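Notebook / Mustisora client / netcode

May 11, 2022

Hit registration on Sulcombe, continued from the last entry. Goal for today was to find out why sniper shots taken from the upper barricade miss on the server when the shooter sees a clean hit. The other maps do not show it, or show it so rarely that it drops into the noise.

Setup: debug server in the back rack, link shaper set to 100 ms added latency each way, jitter off. Clients on the mid-range test phones, frame cap on. Everyone used the bolt-action, no attachments, no aim assist. Targets walked the lower lane on the scripted path so that the runs can be compared. Logging through Drasar with the per-shot dump enabled.

Total logged: 583 shots. Client and server disagreed on 164 of them. That is far too high for a scripted target at constant speed. In nearly every disagreement the server places the target ahead of where the client drew it, along the direction of travel. The offset does not depend on range. It does depend on target speed, so this is a time error. I had been looking at the collision mesh on the barricade until now and can stop.

First suspect was the rewind buffer. Checked the timestamps on stored snapshots against the server tick. They are correct. Rewind picks the right pair of snapshots and interpolates between them as documented. Dumped a handful by hand and the positions match the script.

Second suspect was the interpolation delay the client reports with each shot. The client holds remote players back by a fixed number of ticks and sends that number with the fire command. Server subtracts it. On Sulcombe the client is drawing targets one step further in the past than it reports. Cause not proven yet. The map loads a heavier streaming profile, and the profile seems to raise the delay after the handshake without updating the reported value.

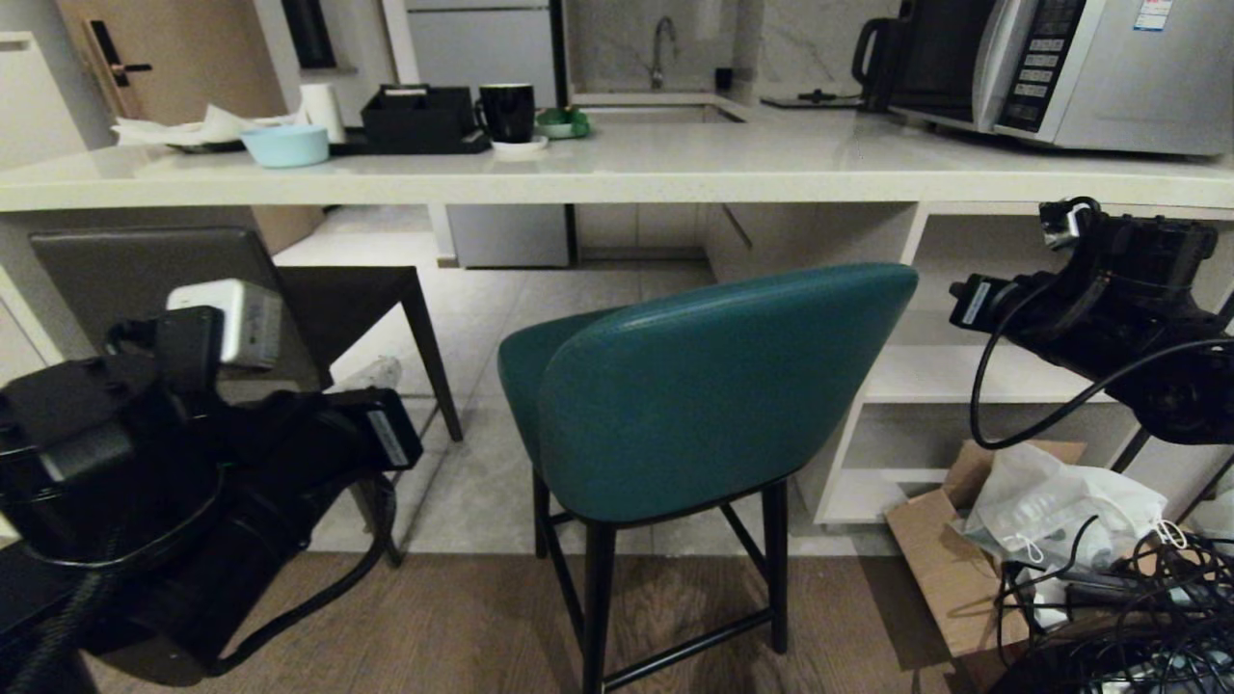
Kwesi Nartey: I would not blame the streaming profile yet. The delay gets raised in the same place for low-memory phones on every map, and those don't show the error. Check whether the scope view has its own copy of the interpolation state. If it does, hip fire should be clean on Sulcombe and you can rule the profile in or out with one short run.

Ran it. Hip fire is not clean, but it is better. So there are two things stacked on top of each other, or one thing that the scope makes worse. Noted that the scope camera does cache the remote transforms when it opens and refreshes them on its own schedule. It should be reading them from the main view each frame. Opened a ticket against the scope code and assigned it to Liviu.

Tried forcing the reported delay by hand, with the scope refresh left alone. Disagreements fall off sharply for hip fire. Scoped shots improve less. Then forced both. Offset along the travel direction is gone from the plot and what is left looks like ordinary rounding at hitbox edges. I have not repeated this with jitter on, so do not quote it anywhere.

Side note on balance. Juniper has been collecting complaints that the sniper is weak on this map, and the draft for the June patch raises its damage to compensate. Please hold that change. If the weapon is missing through a netcode fault, the buff will make it too strong the moment the fault is fixed. Imani agrees and has moved it out of the patch branch.

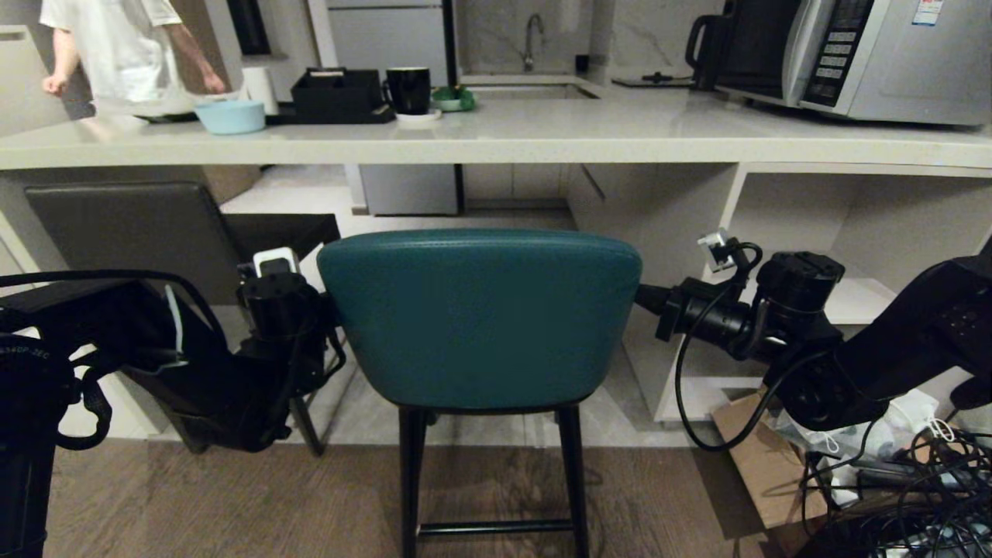 Teal stool at the white stone counter.

Remaining work:

- Repeat the forced-delay run with jitter enabled, same script, same phones.
- Send the delay with every fire command as a measured value. The handshake value should be treated as a starting point only.
- Add a warning in Drasar when measured and reported delay differ by more than 2 ticks.
- Run the same script on Castellanos as a control. It uses the light streaming profile but has similar sight lines.
- Gus to check whether the kill replay uses the reported delay too. If so, replays on Sulcombe have been showing the wrong moment, which would explain the odd support tickets.

Raw dumps are in the shared folder under the map name. The plotting script still expects the old column order, so swap the target and shooter columns before loading or the plot comes out mirrored. I lost most of the morning to that.

Comments (2) | Shares (0)

Recent entries
Recoil pattern drift at low frame rates
Castellanos spawn timing, second pass
Drasar: shot dump format and column order
Matchmaking queue, notes on party size
Thermal throttling during long rounds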